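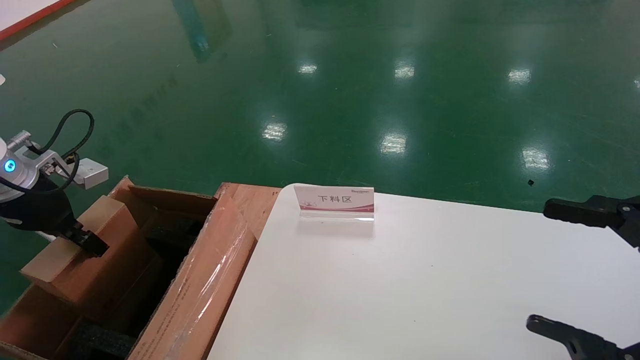 The trial period was 18 days, and Leonora Cabanatuan had spent the first four of them looking for the manual.

"It doesn't come with one," said the man from Susska, whose name was Hollis Nakamura and who had driven up from Brullbridge in a rented van with the unit strapped in the back like a patient. "It comes with me."

"And when you leave?"

"There's a phone number."

She wrote that down. She wrote everything down. Cladircombe Returns handled the goods people in four states had regretted buying, and it had hired Leonora to decide which of the things salesmen brought in were worth regretting at scale. She had a form for it. The form had a box for Safety, a box for Throughput, and a box for Other, and in nine years the only box she had ever filled to the bottom was Other.

The unit was called the Ambaye. It had two arms and a price that Hollis would only say while looking at something else. What it did was take boxes out of other boxes. Put like that it sounded like less than it was, and Hollis had been trained not to let anyone put it like that.

"It's a full unloading solution," he said.

"It takes boxes out of boxes."

"Among other things."

"What other things?"

Hollis looked at the floor, which was green and very shiny and had been refinished in December at a cost Leonora could still recite. "It can put them back," he said.

On the morning of Mon 14 August the Ambaye took a box out of a box. Then it set the box on the white table, let go, and waited. It had a manner about it when it waited. Jonalyn Barredo, who had been unpacking returns at the next station since before the building had heat, stopped with a toaster under one arm to watch.

"What's it waiting for?"

"Confirmation," said Hollis.

"Of what?"

"That the box is where it put it."

Jonalyn considered the box. "It's where it put it," she told the machine, loudly and slowly, as one speaks to other people's grandparents. The machine went back for another one. Hollis started to explain that these two events were unrelated, and then saw Leonora writing and decided to leave it alone.

By ten o'clock Jonalyn was confirming all of them. She didn't leave her station to do it. She'd hear the little sigh of the arm setting something down and call out "Got it, hon," without turning around, and in went the arm again. Hollis showed Leonora a chart of the pause between boxes, which the software made for you whether you wanted it or not. The pause was getting shorter.

"It's learning," he said.

"Learning what? That she's nice?"

"It doesn't have a microphone."

Leonora put that in Other.

Kirsty Nuttall came down from the office at eleven. Kirsty ran the place and believed in technology the way some people believe in the South of France, warmly and from a distance. She had on her good jacket.

"So this is the future," she said.

"This is the rental," said Leonora.

"How fast is it?"

Hollis gave her a figure for boxes per hour. It was a handsome figure. Leonora asked whether it had been reached in a warehouse or a brochure, and Hollis said that it had been reached under favorable conditions, and she asked what those were, and he said boxes that were all the same size, facing up, with nobody's return label taped over the seam.

"We've never had one of those," said Jonalyn.

"A box?"

"A favorable condition."

Kirsty laughed and asked if it could do a toaster. There was a silence. Jonalyn held out the toaster. Hollis said that toasters were on the roadmap, and Kirsty nodded as if she had seen the roadmap and found it sensible, and went back up to her office, where it was cooler.

They broke for lunch at noon, the humans did. The Ambaye had been left running because Hollis wanted an unbroken hour on the chart. He sat with Leonora on the loading dock and ate a sandwich he had brought from Brullbridge and that had not enjoyed the trip.

"Do you like selling these?" she asked him.

"I used to sell mattresses. People lie down on a mattress and go quiet and then they cry. You'd be surprised. With these they mainly fold their arms."

"Is it any good?"

He chewed for a while. He was, she thought, a bad salesman, and it was doing him no end of good with her.

"It's good at the middle of the job," he said. "The start and the end need somebody. Somebody has to give it the right box, and somebody has to care what's in it after. In the middle it's terrific."

"How long is the middle?"

"About two seconds," said Hollis.

When they went back in, the arm was standing over the table and the table was full. It had emptied its carton and set everything down in good order, edge to edge, until there was no more white to set things on. Now it was holding one last box out in the air. The pause on the chart had gone clean off the right-hand side.

"It's stuck," said Leonora, reaching for her pen.

"It's in a hold state."

"Is there a difference?"

"There's a different light."

Hollis got out his phone and called the number. It was answered by a woman named Raili Mäkelä, who was in another time zone and had plainly been asleep in it. She asked him to describe the fault. He described it. She asked if he had tried moving a box. He said he wanted to preserve the condition for the log. She said something in Finnish that did not sound like it came from a script.

Jonalyn came in from lunch, wiping her hands on her jeans. She looked at the table, and at the arm, and at the two people with advanced opinions standing in front of it. She picked up the nearest box and tucked it under her elbow.

"Go ahead, hon," she said.

The arm came down into the gap and let go.

Leonora turned to the last page of the form, where it asked for a recommendation and gave her a single line to make it on. She wrote Yes, with Jonalyn. Then she crossed out the comma, looked at it, put it back in, and went to find out what they were paying her.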